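How an Elastic Waistband Works
Clothes and Cloth, page 2
Text: Fasil Seyoum

Look at the top of a pair of pull-on pants. The fabric is pressed into many small folds, and the folds sit close together. This is called gathering. The part that causes it is hidden inside the cloth.

What is elastic?
Elastic is a band made of stretchy threads and ordinary threads. The stretchy threads are usually rubber or a man-made fiber. When you pull the band, they get longer. When you let go, they return to their first length. The ordinary threads protect them and stop the band from stretching too far.

How is it put in?
The elastic is cut shorter than the top edge of the garment. There are two common methods.

In the first, the top edge is folded over and sewn down to make a tunnel, called a casing. The elastic is pulled through the casing and its ends are joined.

In the second, the elastic is stretched and sewn straight onto the cloth. When the sewing stops, the elastic shrinks back and pulls the cloth with it. Lines of stitching can be seen on the outside.

Why does the cloth fold?
Woven cotton does not shrink along with the elastic. The extra width has to go somewhere, so it forms pleats - narrow folds that run up and down. Below the band the cloth is free and hangs in wide, soft folds.

Try it
Find a garment with a gathered waist. Measure the waist flat, then stretch it gently and measure again. Write down both numbers.

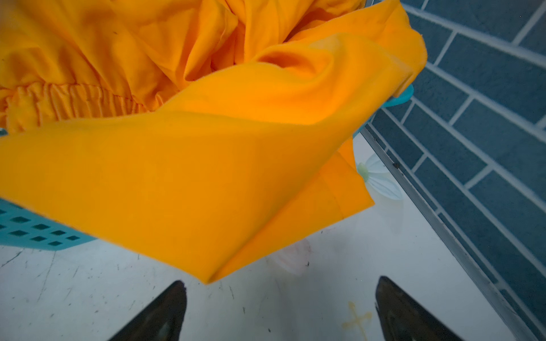

Gathered waistband with tight pleats and lines of stitching, on orange-yellow cloth.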